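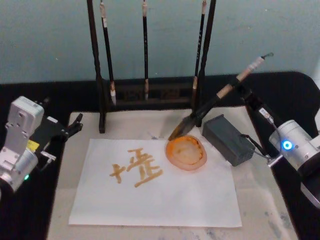 The Long Life of Plain Paper

Most writing paper sold in Britain carries a weight, a size and a shade on the packet, and little else. The properties that decide how it behaves under ink are left off. Sizing, fibre length and moisture content are known to the mill, seldom to the shop and almost never to the buyer.

Sizing is the treatment that controls how quickly a sheet takes up liquid. An unsized sheet acts like a blotter: ink enters between the fibres and spreads sideways until the liquid runs out or dries. A heavily sized sheet holds the ink at the surface, where it dries with a hard edge. Between the two lies a wide range, and small mills have traditionally made their name by holding one narrow point in it.

At Junwood, a mill with 4 vats and a single drying loft, the point is checked by hand. Mei Brannigan, the production manager, places a measured drop of water on a sample from each batch and times it until the shine goes. The figure is entered in a ledger beside the air temperature and the humidity in the loft. Batches that fall outside the limits are pulped again, which costs a day's work but wastes very little fibre.

"The size goes on the same way every time," Brannigan says. "The loft doesn't behave the same way every time, so that is where we look first."

Internal sizing is added to the pulp before the sheet is formed. Surface sizing, usually gelatine or starch, is applied afterwards by dipping or brushing. Gelatine gives a tough skin that stands up to scraping and rubbing out, and it was the normal finish for European writing paper for several centuries. It needs to be applied warm and dried slowly. If the sheets are dried too fast the gelatine moves towards the edges, and the middle of the sheet will feather while the margins stay crisp.

Alum was long added to gelatine to harden it and slow the growth of mould. It is acidic, and its later use with rosin in machine-made papers is one cause of the brown, brittle pages found in cheap books of the late nineteenth century. Mills moved slowly to neutral and alkaline sizes during the twentieth. Chalk is now a common filler, and leaves a reserve that takes up acid as the sheet ages.

Desmond Szabo, a paper conservator in Cloretley, has spent much of his working life on the results. His current job is a run of parish and estate papers amounting to 2,434 leaves, of which 688 need washing or repair. The remainder will be brushed clean, put into folders and left alone.

The washing is simple in outline. Each leaf is tested for inks that might run, supported on a sheet of polyester web and floated in a shallow bath. Discoloured matter passes into the water, which is changed until it stays clear. A weak alkaline bath follows. Old size is partly lost in the process, and Szabo replaces it with a thin gelatine solution where the leaf has gone limp.

Repairs are made with long-fibred tissue and wheat starch paste. The tissue is torn along a damp line so that the loose fibres at its edge grip the original. A cut edge would make a ridge, and in time the leaf would crease against it.

Storage does more than treatment. Paper gains and loses water with the air around it, expanding more across the grain than along it, and repeated changes weaken the bonds between fibres. A steady room that is slightly too warm will usually do less harm than one that swings between good and bad. Szabo's own store is an inside room with no pipes. Its readings for January are the ones he watches most closely, as the heating in the rest of the building dries the air.

For anyone buying paper for ordinary use, a few checks can be made at home. Tear a strip in each direction: the straighter tear runs with the grain. Draw a line with a wet pen and look at its edge through a magnifier. Leave half a sheet on a sunny windowsill for a month with the other half in a drawer — paper with a lot of groundwood in it will yellow noticeably by the end.

Junwood sells its seconds by weight from the mill door. They are marked with a pencil cross in one corner, and most have nothing wrong with them beyond a thin patch or an uneven edge.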